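Home | About | Projects | News | Contact

Hivby Workroom – progress report to the Asadi Fund
11 November 2020

Summary

The grant of £3000 was awarded in March to refit the shared workroom at Hivby, on the ground floor of the Rernaro building in Londport. The work covers furniture, lighting and storage for small items. Most of it is complete. Two items are outstanding and are set out under Remaining work.

Room and floor

The old carpet tiles were lifted and the concrete underneath was ground and sealed. This took longer than planned – there was a lot of adhesive left from an earlier covering – but the floor is now level and can be swept in a few minutes. The skirting has been refixed along the window wall and painted. We did not replace the door, as the original could be rehung.

Tables

We had budgeted for new tables with white tops. The supplier could not give a delivery date, so we bought butcher-block wooden tops instead and fitted them to frames we already had. The cost was £60 more in total, taken from the contingency. The tops have been oiled and will need doing again in the spring. Users have been asked to put a mat down before cutting anything.

Lighting

The ceiling lights are unchanged. Desk lamps have been added so that close work can be done in the afternoons without moving to the window. Extension leads have been replaced with wall sockets on two sides of the room.

Storage and small items

The main complaint in our spring survey was that scissors, pens and pencils went missing or ended up mixed together in one drawer. The drawer has gone. Tables now have an open box for the tools, and the aim is for everything to go back in it at the end of a session. Scissors have gone into the boxes without trouble. Pens and pencils are slower to find their way back – they tend to stay out on the wood, along with other odds and ends. We will try a shallow tray for these before spending anything on dividers.

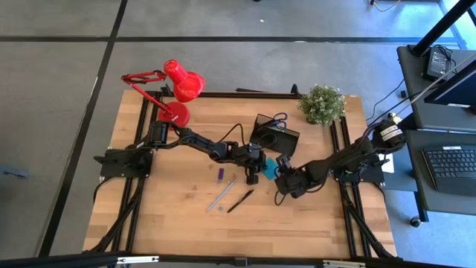 Remaining work

1. Labels for the shelves. The wording is agreed and they are to be printed this month.
2. A second coat of paint on the back wall. The decorator is booked but has not confirmed the day.

Spending

All invoices to date have been paid except the one for the sockets, which is being queried. We do not expect to ask for further money. A final statement will follow once the painting is done, with receipts attached.

3 comments | 2 shares

Related
Hivby Workroom: results of the spring survey
Booking the workroom: revised hours
Rernaro building: notice of window repairs
Asadi Fund: guidance on final statements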